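4.2 Checks before a hand-held gripper session

1. Open both fingers fully. Inspect the pads for wear and the screws for looseness.

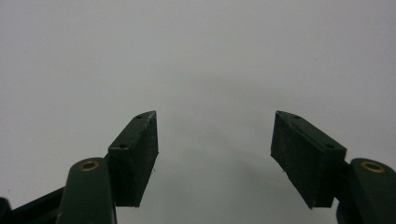

2. Close and reopen the gripper 2 times. Stop if the linkage binds.

CAUTION: Keep fingertips clear of the arm links.

3. Lay the board flat on the table. Set out the soap and the basket within reach of both grippers.
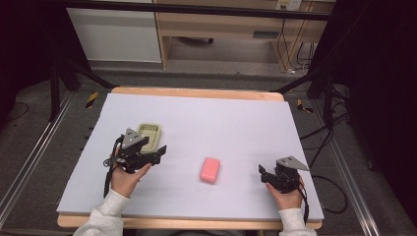
4. Route cables toward the operator, with slack at each wrist.

5. Log the check. Replace pads after 50 sessions.

NOTE: Report deviations to Muchen Ye, Varnbridge.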